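Week 6 handout: buying a demonstration kit (the Tririmine hand-held gripper)

Hi all. These are the notes I promised on Wednesday, tidied up a bit from what I scrawled on the whiteboard. If you missed the session, read them before the lab, and bring the costing sheet with you because I'll be asking for it at the door.

So far in this unit we've mostly talked about robots as things you buy whole. This week is about a smaller purchase – the hand-held kit you use to record people doing a job, so a robot arm can be trained on it later. You squeeze, the fingers close, the camera behind them records what the fingers would see. That's the bit I want you thinking about as a buyer.

The kit under review

Tririmine sell theirs in two versions. The base kit is $2,454 and gets you the gripper, the camera, a cable and a case. The spare linkage set is another $395, and I'd put it straight in the budget (I know, I know, I always say that about spares). Their software licence is $713 a year per seat. Atif Mohmand asked in class whether you can skip the licence and process the video yourself. You can, but then you're writing your own calibration, and for most of the small firms we've been looking at that's a false economy. Have a go at costing it both ways for your assignment and see if you agree with me. Some of you won't, and that's fine.

We compared it on paper with the Østergaard unit, which is motorised and a lot heavier in the hand. I liked the Østergaard for bench work. I did not like it after twenty minutes of folding towels! My wrist was cactus. Fatigue never shows up on a spec sheet, so if you're ever asked to recommend one of these to an employer, borrow it for an afternoon first and do the dullest job you can find with it.

What I look at when a kit arrives

Pivots first. Wiggle each joint sideways with the fingers half closed. A bit of play at the pin turns into a lot of play at the fingertip, and your recorded finger positions will wander.

Then the finger pads. Are they easy to swap? Narrow pads are lovely for picking up an edge of cloth and pretty hopeless on a jar. Ask the supplier what the other shapes cost, and get it in writing.

Then the view. With a fisheye lens you get the fingers and a big slab of the room together, so the software has walls and furniture to track against. The cost of that is dark corners and bent straight lines, and you'll also pick up whatever happens to be lying about. Talk to people about privacy before you record in their homes. We'll do the consent form properly in August, but start thinking now about what you'd want taken off a shelf if it was your bedroom.

Last, the cable. Run your arm through the whole movement and see where it snags. I've lost more recordings to cables than to anything clever.

Soft goods, and why they're a good test

Hanyu Pan made the point that every supplier demo seems to use blocks and cups. Fair call. Rigid things flatter a gripper. Bedding is a much better trial: a blanket bunches up, hangs down, hides one of your fingers, and suddenly the camera can't tell whether you're holding anything. When Namanau sent us their sample recordings (the linen ones, in the shared folder), I went looking for the moments where a finger vanishes behind the fabric, and those are the ones I'd like you to look at too. Would you keep that recording, or redo it from another angle? There's no single right answer, but write down your rule before you start sorting, or you'll change your mind halfway through the batch. I certainly did.

For the lab

Bring the costing sheet, closed shoes and something soft from home that you don't mind being dragged around. We'll be working in pairs and swapping hands partway through. The Jellatum pads haven't turned up yet, so we'll use the standard ones and I'll add a note on the grippy ones when they come.

Any dramas, email me before the lab.

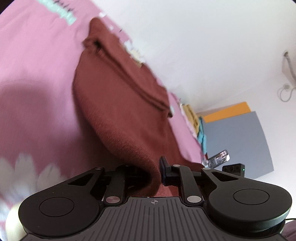 Gripper at work on bedding: rust-brown blanket between the fingers, left finger mostly hidden by the fabric.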